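Electricity bill went up, same apartment, same habits

Forum > Home and Household > Bills and Utilities

mirelka_k
Good evening to all. I am renting a two-room apartment in Nirville, third floor, old building but with new windows. The electricity is from Koubek, billed every two months. The bill that came in October says 1,295 kWh. The one before it was 1,006 kWh. The price per unit is the same on both papers, I compared them line by line.

We did not buy any new appliance. My husband works at home as before, on a laptop. Heating is central and is not on this bill. The stove is gas. The water heater is electric, a Darkex tank in the bathroom, and it was already there when we moved in. The washing machine runs maybe every second day.

My neighbor is convinced it is the refrigerator, and she told me to check how the door closes. I did the test with a sheet of paper, and the paper was held well on all sides.

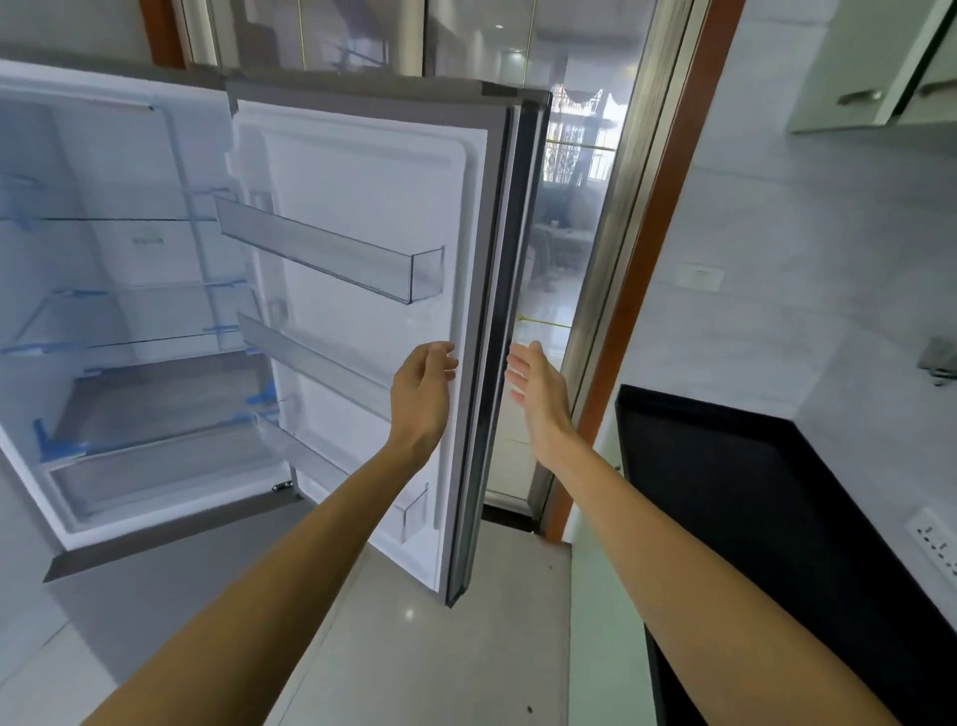 I also looked on the bill for the letter which means an estimated reading, because I read in another thread here that this can happen. Both readings are marked as actual. So I would like to know in which order a normal person should look for the reason. I do not want to call an electrician before I understand what to ask him.

pavement_sam
Before anything else go and read the meter yourself and compare it to the number on the bill. "Actual" on Koubek paper means somebody typed a number in. At my old place they swapped two digits and I was a genius energy saver for two months, then a criminal for the next two.

oldwiring
Seconding the meter check. Then do the breaker test. Turn everything off at the panel, look at the meter, and make sure it stops. Put the breakers back on one at a time and write down what moves. If it still moves with everything off, call Koubek and not an electrician.

One caution: in old buildings the hallway light or the cellar socket is sometimes wired to somebody's apartment. I have seen it more than once.

tenbells
It's the fridge. It's always the fridge. Seals can pass the paper test and the compressor can still be running all day.

oldwiring
A fridge that runs nonstop is still a small load. She is looking for almost 300 kWh in two months. I would put the fridge well down the list. Anything that makes heat goes first.

tenbells
Mine doubled my bill, so I don't agree. Depends on the fridge.

oldwiring
Was that a big fridge in a garage? In summer?

tenbells
A chest freezer, in a garage, yes. Fine. Still worth checking.

mirelka_k
Thank you, this is already more useful than the telephone line. I made what you wrote, on Wednesday before dinner.

The number on the meter agrees with the bill, if I add the days which passed. So there is no mistake in typing. With all breakers off the meter stands still. The cellar has its own small meter, I found it behind the bicycles.

Then I switched them on one by one. The lights do almost nothing. The sockets in the bedroom also nothing. The kitchen moves a little, then for a while it does not move. With the bathroom breaker the meter went immediately fast, and it stayed fast for a long time, although no one had used hot water since the morning.

I borrowed a plug meter too, of the brand Durnumus, and left it in the kitchen overnight. The result was small, smaller than I expected. I am sorry, tenbells.
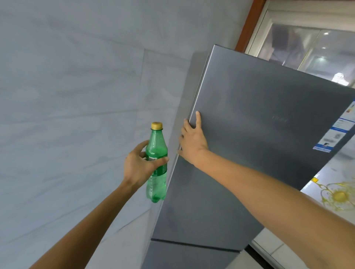
How can I find out whether the water heater is the reason, if it has no plug and I cannot connect the plug meter to it?

oldwiring
Use the main meter. Read it at bedtime, leave only the heater breaker on overnight plus the kitchen, and read it again in the morning before anybody touches a tap. Subtract what the Durnumus showed for the kitchen. What is left is what the tank uses just to stay warm. Do it again the next night so you have two results.

Also look at the label on the tank for the wattage. If you have that, you can convert the kWh into hours of heating.

mirelka_k
The label says 2,000 W. If I calculate correctly, the difference between the two bills is 289 kWh, so it is around two and a half hours more of heating each day. It seems a lot for a tank which only stays warm.

gretel_on_4
It is a lot, but check the dial. On our Darkex the temperature knob is underneath, and it is very easy to turn it with a mop or a cleaning rag. Ours was at maximum and we didn't know for a year.

The other thing is a leak on the hot side. Close all taps and watch the water meter for half an hour. A hot tap that drips costs you twice.

pavement_sam
Or lime on the element. Water in Nirville is terrible.

oldwiring
Lime mostly makes it slow to heat. The extra use from lime alone is smaller than people say. I would do the water meter test first.

pavement_sam
I had three elements go because of lime in that town so I will keep blaming it.

mirelka_k
The knob was at the end, on the maximum. I do not know since when. I put it to the middle position, and my landlord agrees that it should not be lower than that. The water meter did not move with the taps closed.

For the night test I have only one result so far, with the old setting: 4 kWh until the morning, kitchen already subtracted. Tonight I repeat it with the knob in the middle. The landlord also wants to know how old the tank is, so if anyone can read a Darkex serial number, please write me where the year is hidden.

gretel_on_4
On ours the year is the first two digits, on the small sticker next to the cable, separate from the big label. You may need a flashlight.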